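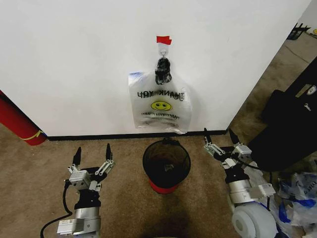
A translucent plastic carryout bag hanging from a wall hook.

MILTENTHORPE, May. Udotel, a supplier of film packaging to grocery and convenience retailers, has released the Skolura line of carryout bags. The line replaces the company's standard T-shirt bag in all sizes and is available to order now in cases of 3000.

Skolura bags are made from a high-density polyethylene blend with 40 percent recycled content. The recycled portion comes from pallet wrap and trim collected at distribution centers, then washed, pelletized and blended at the Miltenthorpe plant. Film thickness is unchanged from the earlier product, so stores can keep their existing counter racks and dispensers.

The main design change is in the handle area. On the earlier bag, most returns logged by Udotel involved a tear starting at the inner corner of the handle cutout. The Skolura cutout has a wider radius at that point, and the side gusset now continues to the top of the handle. The bottom seal has also been moved up slightly to leave a fuller skirt below the weld.

Load testing was carried out by Muñoz, a packaging laboratory. A set of 545 bags was drawn from five production runs. Each bag was filled with mixed canned and boxed goods, lifted by the handles, and held under static load before inspection. Handle stretch, seal separation and punctures were recorded separately. The full report, including the loading schedule and room conditions, is available to trade customers on request.

Stock printing is one color on both faces. Custom printing is offered in one or two colors, with artwork supplied as vector files. Plates from the previous line can be reused if the print area falls inside the new template.

Buyers should check local rules on carryout bags before ordering. Udotel does not ship the line to areas where bags of this type are restricted at checkout.

Samples and data sheets can be requested from the Udotel sales desk in Miltenthorpe.

Comments (3)

packline_ed
Does the new skirt hang up on the older wire racks? Ours are the narrow ones.

cornerstore44
Handles were always the weak spot. Will try a case.

R. in receiving
Template link on the order page still goes to the old artwork sheet.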